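Notebook, folding project, November
Entry by Yoon-hee Sung. Dong-hyun and Da-eun please add your own notes under mine.

Started at 2:15 pm. Goal for today was to finish the garment set for the class project and get the total past 750 so Deok-su can start a training run tonight.

Setup same as last session. Cloth on the big table, both hand-held grippers from the cabinet, batteries charged overnight. I re-ran the calibration on both before starting. Left one was fine. Right one was reading the closed position as slightly open, so the zero was off. Loosened the linkage, set it again, tightened, ran it a second time. OK now. Whoever uses it next should check the zero first anyway. It has drifted twice this month.

Order of work:
T-shirts first, short sleeve only. Then long sleeve, then the two hooded ones Mal-soon brought in. We skip the hooded ones in the test set, see her note from last week.

Each take starts with the garment dropped on the cloth from standing height and ends with it folded and both grippers closed and clear of it. If you touch the garment with your free hand, throw the take out. Say "bad" out loud so the person logging hears it.

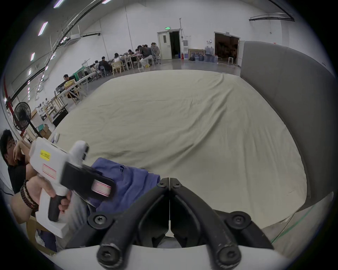
Folding table, gripper and a second hand-held device out, blue-violet garment at the near edge.

Problems today:

The cloth moves. When a gripper drags a sleeve toward the near edge, the cloth comes with it and folds up under the garment. I pulled it flat a few times but it doesn't stay. Dong-hyun wants to clamp the far side. I would like to try the rubber mat under it first, as clamps will be in the way when we walk around the table.

Thin fabric slips out of the tips. Worst on the collar. Closing slower helped a little. Da-eun is printing new tips with a ridge on the inside, two versions, and we will compare them on the same shirt.

Lost tracking on the right gripper in 3 takes, all when I turned my wrist far over to tuck the hem. The cloth is plain and when it fills the whole view there is nothing for the tracker to hold on to. Asked at Tridberg's help desk by email if there is a setting for this. No answer yet. For now, keep the wrist up during the tuck.

Numbers:
218 takes kept today. Running total 781. That is enough for Deok-su. He has the folder and the list of bad takes. He is training on the short sleeve shirts only and will put the result on the Hovis arms when they are free.

I also changed the file naming. It used to be garment, person, number. Now it is garment, start pose, person, number. Old files are not renamed. The script reads both, but if you write your own loader, watch out for that.

For next time:
rubber mat under cloth
new tips, both versions
more left-handed starts, we have very few
ask Mal-soon if she still wants socks in the set
return the Koo charger to the second floor

Stopped at 5:40 pm. Grippers back in the cabinet, right one on the charger.

Added later, D. So: tried the mat, one layer, under the near half. The cloth still creeps but less. Leave it there.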